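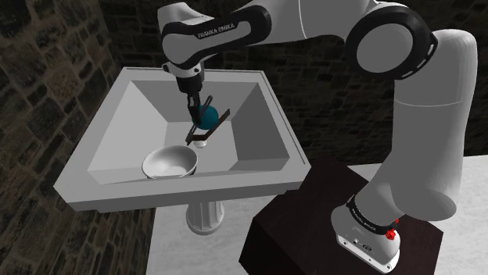
Isitz Household Word List

A list of everyday words for things found in kitchens and washrooms, collected from speakers in and near Isitz. Each entry gives the local word, its plural, a plain English gloss and the part of town where it was heard.

Contents

words.csv: the main list, 131 entries
variants.csv: other spellings and pronunciations, linked by entry number
speakers.csv: age group and neighborhood only, no names
notes.txt: remarks on hard cases

How the words were collected

Annick Petrenko and Benito Pastor talked with 23 speakers at home, mostly in the late afternoon. Speakers were asked what they called a thing and what their grandparents had called it. Both answers were kept. Spelling follows the Softić guide except for long vowels, which are doubled. 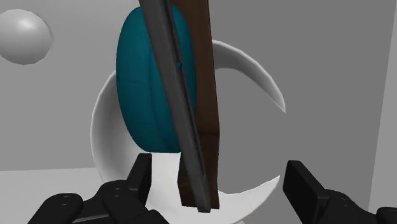
Large white bowl with objects in and around it. See entry 84, "bowl, large."

Entry 84 has the most variants. Speakers in the lower town use one word for a mixing bowl and a wash bowl; speakers uphill keep them apart. We left it as a single entry with two senses.

Known problems

Plurals are missing for 4 entries. The column "heard_in" mixes old and new street names. Words for knives and spoons were checked by Rosalía Bermúdez, but words for lids and jars still need a second listener. Younger speakers are thinly covered, so please don't use the list to show that a word has died out.

Changes

September: merged the duplicate entries for "basin," fixed the encoding in variants.csv, dropped the unused column "src2."

Use

Free to copy and change with credit to the Isitz Household Word List. Send corrections to Nicanor Villalobos with the entry number in the subject line.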